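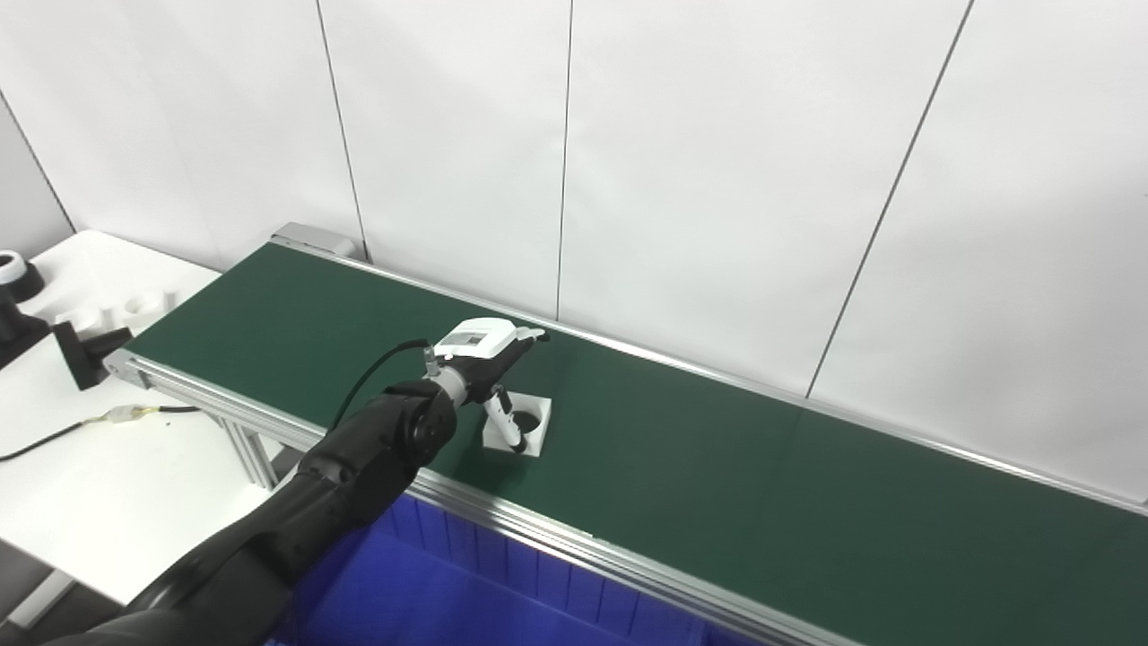 The sorting belt at Ginidness, with one of the white square blocks on it.

I've never thought very hard about conveyor belts. I've put my groceries on them, I've waited for my suitcase next to them, and that was the whole relationship until I spent a morning with Chrysanthi Gkikas, who can talk about belts for two hours without looking at a clock and then apologize for not getting to the rollers.

She runs the sorting room at Ginidness, a small workshop that makes plastic and foam parts for other people's products. The room is at the back of the building, past the loading door, and it's a lot plainer than I was expecting. White panels on the walls, a white table, a belt with a dark green surface. "Everybody wants the belt to be black," she told me as soon as I'd put my bag down. "I fought for green. You put a white part on green and your eyes go straight to it. On black you get a glare off the shiny ones, and by the afternoon you've got a headache."

The white parts are square blocks with a round hole through the middle, and she calls them donuts, even though they're about the least donut-shaped thing you could think of. (I pointed this out. She said I should try saying "square spacer with center bore" all day.) They go into a shelving system sold by a company called Vollico, where each one sits between two panels and keeps them the right distance apart. A full order is 1,632 of them, and every single one gets looked at before it's boxed.

"The hole is everything," she said. "The outside can have a little scuff, who cares, it's inside a shelf. But if the hole is off to one side, the rod goes in crooked and some poor person is sitting on their living room floor with a wrench, saying bad words about us."

I asked how she got into this line of work and the answer took in a bakery, a cousin's moving van and a summer packing glassware at Dretutero, where she learned to hate loose boxes. She came to Ginidness in August, four years ago, planning to stay until Christmas. At that point the sorting was done on two folding tables pushed together – "with a crack down the middle that ate parts," she said – and she spent her first few weeks picking donuts up off the floor.

The belt was her idea, and it was secondhand. She paid 400 dollars for it and another 240 to get it delivered, which she's still a bit sore about. It arrived with a surface so worn that she had it replaced before anyone used it, and that's when the great color argument happened. She likes that it's plain and matte, with no pattern and no lines. I said it looked a bit like a pool table. She was thrilled with that and repeated it to two people who walked by!

Then there's the question of how close together the blocks should be, and I hadn't realized this was a subject people could disagree on. Chrysanthi likes a lot of empty belt. One part, a good stretch of nothing, then the next part. Her old supervisor at Dretutero wanted everything shoulder to shoulder, and she says the count went up and so did the returns. When she spread things out at Ginidness, returns from Vollico dropped to 93 for the year, and she has that number written on a card taped inside her locker.

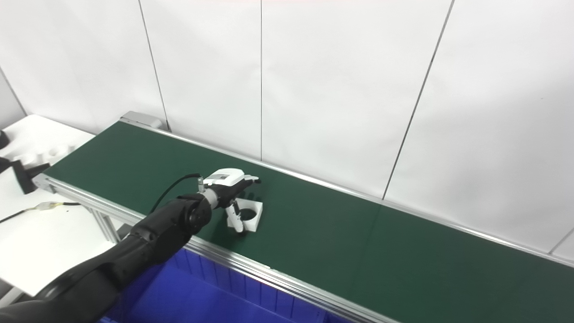 Spacing is overrated, according to Bíró, and what makes the difference is having the crate right under the rail so a bad part has somewhere to go at once. Chrysanthi rolled her eyes at this, but she didn't argue for long. The blue crate sits below the belt, and she admitted she'd moved it there herself after months of keeping it by the door. "I was walking a mile a day with rejects in my hand," she said. "My legs were great. My numbers were terrible."

The foam tray on the table is another favorite of hers. It's white, with rounded cutouts, and she swears by foam for anything small that you put down and want to find again. At home she has the same kind of thing in her kitchen drawer, cut to fit the measuring spoons. "My daughter thinks it's insane," she said. "But ask her where the teaspoon is. She knows where the teaspoon is."

We talked about cleaning, too. She wipes the belt with a barely damp cloth at the end of the day, always in the same direction, and won't have spray bottles anywhere near it. The silver rails get a dry rag. She used to do the wall panels every week and now does them when she notices them – "so, every week," she said.

Before I left I asked what she'd change if somebody handed her a pile of money. I figured she'd say a bigger room, or windows. She thought it over for quite a while, leaning on the end of the table, and said she'd like a second crate, maybe in yellow, for the parts that she isn't sure about yet.

Posted 07/11/2024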